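2020년 2월 20일, 흐리다가 저녁에 갬

오늘은 드디어 옷장을 뒤집었다. 작년 5월부터 해야지 해야지 하다가 겨울이 다 지나가도록 미룬 일이다. 아침에 커피 한 잔 내려놓고 창문부터 열었는데 생각보다 바람이 차서 삼 분 만에 도로 닫았다. 환기는 뭐, 한 걸로 치자.

원래 계획은 겨울 스웨터만 좀 솎아내는 거였는데 맨 위 칸에 손을 댄 게 실수였다. 거기가 여름옷 칸이다! 작년 가을에 귀찮아서 둘둘 말아 쑤셔 넣은 것들이 한꺼번에 쏟아졌고, 그걸 다시 올리자니 양심에 찔려서 결국 여름옷부터 개기 시작했다. 2월에 반팔을 개고 있으니 기분이 좀 이상하긴 한데, 색이 밝아서 그런지 보고만 있어도 살짝 신이 났다.

첫 번째로 잡은 게 그 주황색 폴로셔츠다. 재작년 여름에 Balludetti 할인 매대에서 건진 옷. 그때 같이 있던 남색이랑 한참 고민하다가 "남색은 집에 많잖아" 하고 주황을 골랐는데, 지금 생각해도 잘한 선택이다. 깃이랑 단추 있는 데에 흰색, 남색, 빨간색 줄이 가늘게 둘러져 있어서 밋밋하지 않고, 청바지에만 입어도 차려입은 느낌이 난다. 다만 깃이 문제다. 세탁만 하면 꼭 한쪽이 뒤집혀서 마르고, 그걸 모르고 개어 두면 다음 해에 꺼냈을 때 접힌 자국이 안 없어진다. 그래서 폴로는 무조건 탁자에 쫙 펴 놓고 깃부터 정리하는 걸로 순서를 정했다.

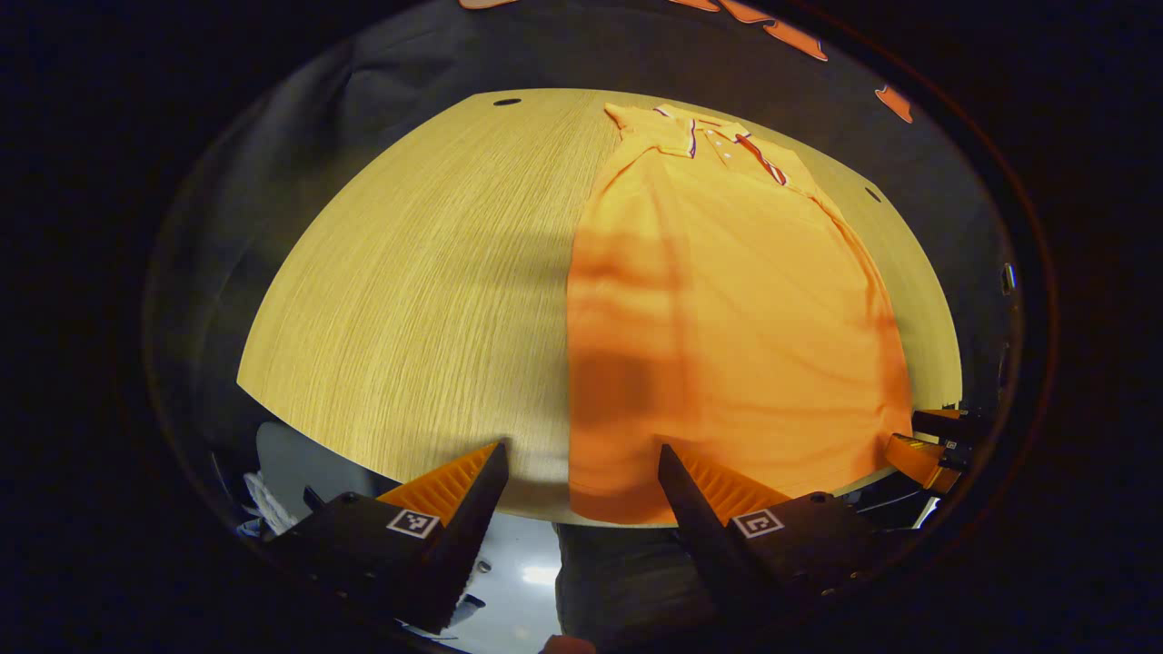 *개기 전, 일단 쫙 펴 놓은 주황 폴로. 깃의 줄무늬가 제일 마음에 든다.*

침대 위에서 개면 편하긴 한데 바닥이 푹신해서 자꾸 모양이 틀어진다. 소매 맞춰 놓으면 옆구리가 울고, 옆구리 펴면 깃이 돌아가고. 나무 탁자에서 하니까 확실히 손바닥으로 쓸어 주는 맛이 있다. 잔주름은 좀 남아도 괜찮다. 여름에 입을 때 어차피 한 번 다릴 거니까 (라고 매년 말하고 매년 그냥 입는다).

근데 폴로 개는 방법, 나만 매번 헷갈리나? 티셔츠는 눈 감고도 하겠는데 깃 달린 옷은 이상하게 손이 꼬인다. 오늘은 이렇게도 해 보고 저렇게도 해 봤다. 단추를 위에서부터 다 잠그고, 뒤집어서 양옆을 등 쪽으로 접고, 소매를 다시 바깥으로 한 번 꺾고, 밑단을 올려서 반으로. 가게에서 개어 놓은 모양이 나오긴 나오는데 폭이 너무 넓어서 우리 집 서랍에는 두 줄이 안 들어간다. 좁게 접으면 두 줄은 들어가는데 이번엔 깃이 옆으로 삐져나온다. 서랍을 바꿔야 하나, 옷을 줄여야 하나.

그래서 중간에 앉아서 Dorden 서랍장을 한참 구경했다. 전부터 눈여겨보던 게 폭 80센티짜리인데, 그거면 두 줄이 넉넉하게 들어갈 것 같다. 줄자를 가져와서 벽 옆을 재 보니까 콘센트 가리는 것만 빼면 딱이다. 그런데 또 생각해 보면 서랍장이 커지면 그만큼 옷이 늘어날 게 뻔하다. 지금 있는 서랍장 살 때도 "이거면 평생 쓰지" 했던 사람이 나다. 장바구니에 담아만 두고 창을 닫았다. 내일 아침에도 갖고 싶으면 그때 생각해야지.

점심은 어제 남은 미역국에 밥 말아서 서서 먹었다. 탁자를 옷한테 내줬더니 앉을 데가 없었다. 김치도 통째로 꺼내 놓고 먹었는데 옷에 튈까 봐 싱크대 쪽으로 바짝 붙어서. 밥 먹으면서 보니까 밝은 옷들만 이렇게 모여 있는 게 꼭 과일가게 같았다.

오후에는 소매 얘기를 좀 해야겠다. 반팔 폴로는 소매 끝을 제대로 안 잡으면 개어 놓은 안쪽에서 소매가 말려 버린다. 겉으로는 멀쩡해 보이니까 모르고 넣었다가 여름에 꺼내면 팔뚝에 대각선으로 주름이 쫙. 작년에 그 꼴로 결혼식 뒤풀이에 갔다가 사진마다 한쪽 팔만 쭈글쭈글하게 나왔다. 그래서 올해는 접기 전에 옆선이랑 소매를 한 번씩 바깥으로 당겨서 꼬인 데를 풀어 주는 걸 꼭 하기로 했다. 살살 당겨야지 세게 당기면 밑단까지 딸려 와서 처음부터 다시 펴야 한다.

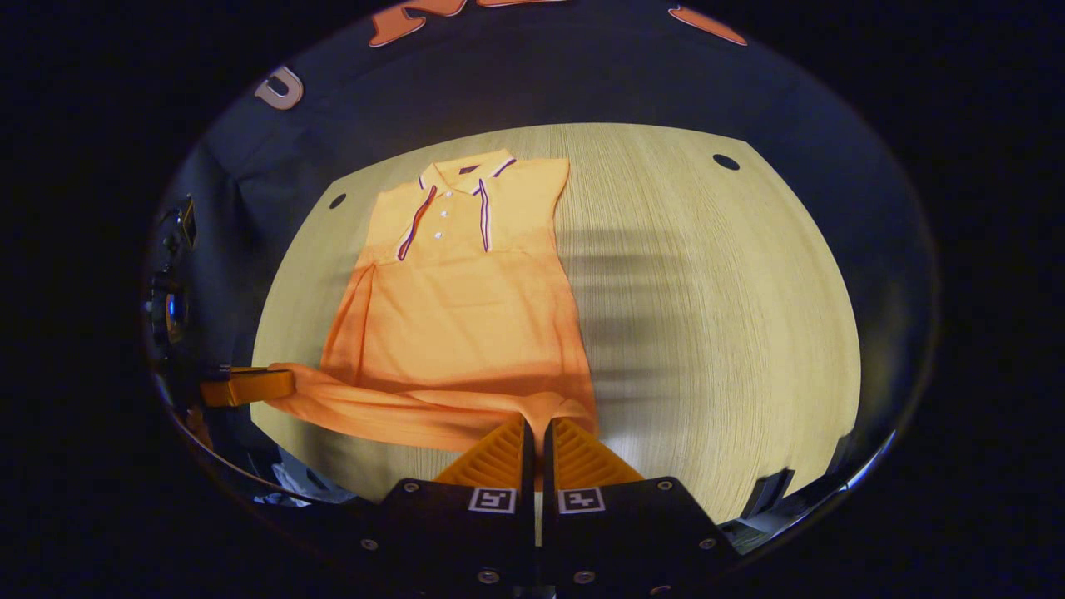
꼬인 것만 잘 풀면 나머지는 금방이다. 손바닥으로 가운데에서 바깥으로 쓸어 주고, 단추 줄이 똑바로 내려오는지 한 번 보고, 접는다. 말로 쓰니까 되게 간단하네. 오늘 오후 내내 이걸 붙잡고 있었던 사람치고는.

중간에 버릴 옷도 꽤 나왔다. 목 늘어난 회색 티, 무릎 나온 운동복 바지, 왜 샀는지 기억도 안 나는 형광 연두 민소매. 민소매는 태그도 안 뗐다. 아까워서 한참 들고 있었는데, 삼 년 동안 안 입은 걸 올해라고 입겠나 싶어서 나눔 봉투로 보냈다. 그 봉투를 들고 651번 버스를 타고 나눔 가게까지 다녀올까 하다가, 갑자기 나가기가 귀찮아져서 현관에 세워만 뒀다. 아마 한 달쯤 저기 서 있을 것 같다. 나를 너무 잘 안다.

버릴까 말까 제일 오래 고민한 건 흰색 리넨 셔츠다. 예쁘긴 진짜 예쁜데 입고 앉았다 일어나면 그날은 끝이다. 겨드랑이 쪽이 조금 누레진 것도 마음에 걸리고. 일단 Fahmy 얼룩 비누로 한 번 빨아 보고 정하기로 했다. 세면대에 미지근한 물 받아서 담가 놨는데, 쓰다 보니 생각났다. 담가 놓고 안 꺼냈다. 잠깐만.

꺼내고 왔다. 누런 건 옅어진 것 같기도 하고 아닌 것 같기도 하고… 마르면 다시 봐야겠다. 욕실에 걸어 놨는데 물이 똑똑 떨어져서 대야를 받쳐 뒀다.

다섯 시쯤 되니까 허리가 뻐근해서 잠깐 나갔다 왔다. Rotari에서 라떼랑 소금빵을 샀는데, 빵이 막 나온 시간이라 아직 따끈했다! 집에 와서 먹으려고 했는데 엘리베이터에서 반을 먹어 버렸다. 올라오는 길에 우편함도 봤더니 1110호로 갈 관리비 고지서가 우리 칸에 들어 있길래 그 집 칸에 옮겨 넣었다. 지난달에도 그러더니 또 그런다. 우리 고지서는 어디 다른 칸에 가 있는 건 아니겠지.

돌아와서 보니 나갈 때랑 똑같이 옷 더미가 기다리고 있었다 (당연하지만 왠지 서운했다). 남은 건 티셔츠랑 반바지라 라디오 틀어 놓고 후다닥 했다. 티셔츠는 세워서 넣는 방식으로 바꿨더니 한눈에 보여서 좋다. 까만 티가 이렇게 많은 줄은 몰랐다. 올여름에는 까만 티 사지 말 것. 여기 적어 뒀으니까 나중에 딴소리하지 말 것.

폴로는 결국 따로 칸을 만들어 줬다. 맨 위 칸 오른쪽. 넓게 접은 채로 깃을 서로 엇갈리게 해서 한 장은 위로, 한 장은 아래로 놓으니까 높이가 맞는다. 주황이를 제일 위에 올렸다. 열 때마다 제일 먼저 보이게. 밑에는 하늘색, 그 밑에 초록색, 남색은 또 세 벌이나 돼서 맨 밑으로 갔다. 역시 그때 남색을 안 산 게 맞았다.

정작 처음에 하려던 겨울 스웨터는 손도 못 댔다. 아직 추우니까 3월에 해도 되겠지. 방충제도 떨어졌고. 장 볼 목록에 방충제, 얇은 옷걸이, 섬유탈취제 적어 놨다. 옷걸이는 어깨 둥근 걸로 사야 한다. 뾰족한 거 샀다가 니트 어깨에 뿔 난 게 한두 벌이 아니다.

저녁에는 만두 구워 먹고 탁자를 닦았다. 주황색 실밥이 한 가닥 나와서 어디서 나왔나 하고 다시 서랍을 열어 봤는데 밑단 쪽인 것 같다. 풀린 건지 그냥 붙어 있던 건지는 모르겠고, 일단 가위로 자르기만 했다. 더 풀리면 그때 꿰매야지. 바느질 상자가 어디 있는지부터 찾아야 하지만.

라디오 끄고 나니 방이 조용하다. 서랍을 괜히 한 번 더 열어 봤다가 닫았다. 내일은 신발장을 볼까 하는데 허리 상태 봐서 정하기로. 리넨 셔츠 마른 거 확인하고, 대야 물 버리고 자야겠다.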